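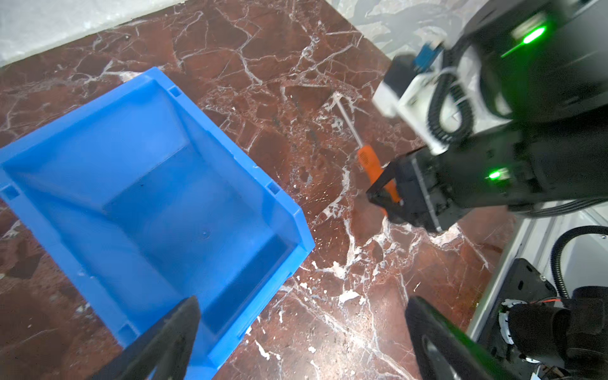

Daiane Damasceno wrote back after the last issue to say I'd got it completely wrong about throwing away old recipe cuttings, and that if she'd followed my advice she would have lost the only copy of her aunt's orange cake. "You keep the scruffy ones," she said. "The tidy ones you never cooked from."

Well, I've been thinking about that all week, and I've changed my mind (partly!). For those who missed it, I'd written rather breezily that anything torn out of a magazine and not cooked within a year should go straight in the recycling. I had four replies by teatime and none of them were what you'd call supportive.

So on Tuesday I got my own lot out and went through it properly, with the radio on and a pot of tea going cold next to me. It took most of the day. I'd forgotten how much of it wasn't recipes at all. There was a bus timetable for Jevport, a knitting pattern for a child's balaclava, and a note in my mother's writing that just says "less vinegar" with nothing to tell me what it belongs to. I have put it on the fridge. I suppose everything I make now will have less vinegar.

Daiane's rule does work, I'll give her that. The splashed ones were all things I know by heart or used to — the ginger parkin, the lentil soup from the year we had no heating, a fish pie with half the quantities crossed out and written in again bigger. The clean glossy ones were mostly terrines. I don't know who I thought I was going to be, but she was evidently going to serve a great many terrines.

Where I'd still argue is over the ones in between. I had 11 versions of chocolate brownies and I'm not sorry to have let most of them go. I kept the one from the back of a flour bag and the one my neighbour dictated over the fence, and the rest went out with the newspapers.

A few of you asked how to store them, and I've tried most ways. Plastic sleeves in a ring binder are fine until the binder won't shut. An index card box looks lovely but you do have to copy everything out, and my handwriting gives up after the third card. What I've settled on is cheap brown envelopes, one for each sort of meal, with the name of whoever gave me the recipe written on the corner of each cutting in pencil. I wish I'd started doing that years ago. I've got a really good recipe for pickled pears and no idea at all whom to thank.

If yours are on that thin shiny magazine paper, do photograph them before they fade. Mine from the seventies are going a sort of weak tea colour and I had to take the plum chutney over to the window to read it. And don't use sticky tape! It goes brown and crisp and takes the words with it when it drops off. The stationery counter at Bastos has a paper mending tape which costs a bit more, and I've used up nearly a whole roll on the Christmas pages alone.

Daiane has very kindly said I can print the orange cake, so that will be in the October issue when the weather's right for having the oven on. She warns that it calls for six eggs and that her aunt never wrote down the size of the tin. I'm going to try it in the big square one first and I'll let you know.

In the meantime, please do send me your scruffiest. A snap of the page will do, stains and all, and tell me who it came from if you know.

More from the Mulamance newsletter
Jam that won't set, and what I do with it
Readers' letters: the great porridge argument
Using up a glut of courgettes
A day out in Jevport with sandwiches

You are receiving this newsletter because you signed up on our website. Unsubscribe at any time.

© 2021 Mulamance | Contact us | Back to top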